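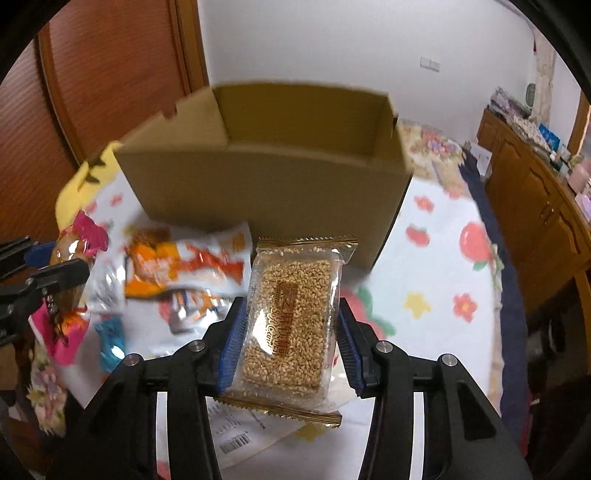

Moisture migration in confectionery is driven by differences in water activity between the product and the air around it. A barrier film slows the exchange but does not stop it. For a single portion, most leakage occurs at the end seals. The clear packet of sesame soft candy has a gold serrated crimp at the top and another at the bottom; the teeth lengthen the path a water molecule must travel through the seal. A fold across a crimp can open a channel and should be recorded during inspection.

Courses > Food Packaging > Unit 6: Moisture and Shelf Life
2024-12-26 | Posted by Destemano Course Office

6.1 Water activity
Water activity (aw) is the ratio of the vapor pressure of water in the food to that of pure water at the same temperature. It is not the same as moisture content. Two foods with equal moisture content may differ widely in aw when one holds more dissolved sugar.

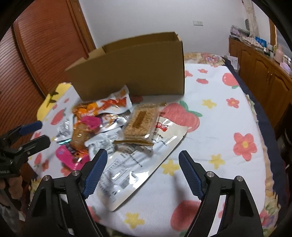
Sugar syrups lower aw by binding water. Soft candies dry out and harden in dry air. Crisp snacks start at a lower aw and fail in the opposite direction, by gaining water.

6.2 Storage test
Hold sealed samples at 40 °C in the Titden cabinet. Weigh each sample on entry and every 2 days after that. Plot mass change against time and take the slope of the straight section.

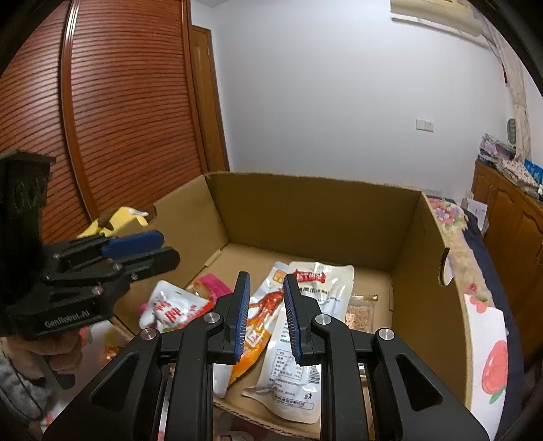
Divide the slope by the film area to get the transmission rate per unit area. Run an empty sealed pouch as the blank and subtract its slope first. Results from the July run are not comparable, as the cabinet had not been calibrated.

Reading: Grollix lab manual, section 2.

This site uses cookies to remember your settings. Accept | Decline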